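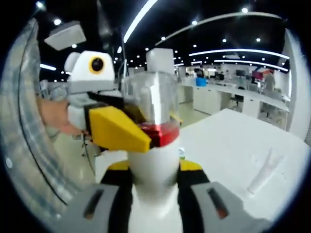
Billutville, November

Workshop tips: when a hand gripper jams or lets go

Last month a Jalora gripper on our bench stopped opening partway and pinched Thierry Roussel's thumb. No stitches, but it was a fault we should have caught. The return spring had slipped off its post and the grip had felt stiff for days. Marisol Abernathy stripped it down and wrote most of what follows.

Before you start
Look in the slots on both fingers. Crumbs of plastic and tape gum collect there. A dry toothbrush gets most of it out. Don't use cooking oil or spray lubricant on the finger faces, or the next smooth thing you pick up will slide straight out.

Squeeze and release it empty, 29 times. If it sticks once, tag it and put it on the repair shelf.

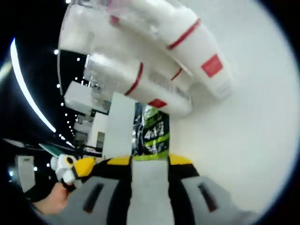

Keep your free hand out of the gap between the fingers. If you have to steady a part, hold it well away from where they close, and let go before you squeeze harder.

Long thin items want to pivot. Take them near the heavy end and lift slowly. Anything over 200 grams gets carried by hand until the new springs arrive from Bambridge.

If it jams shut
Stop squeezing. Set the load down on the bench and ease the fingers apart with a flat plastic scraper. Thierry tried a screwdriver and left a gouge we're still sanding out. 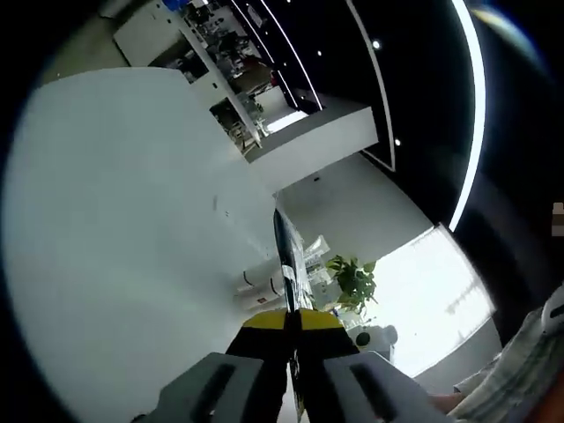 Check the spring again after any drop, even a short one onto a mat. The replacement is 64 mm long. The 110 mm one in the same drawer fits the post but pulls too weakly to open the fingers fully.

Write faults in the grey book by the sink, with your initials. Questions to Lowri Watkins, mornings only.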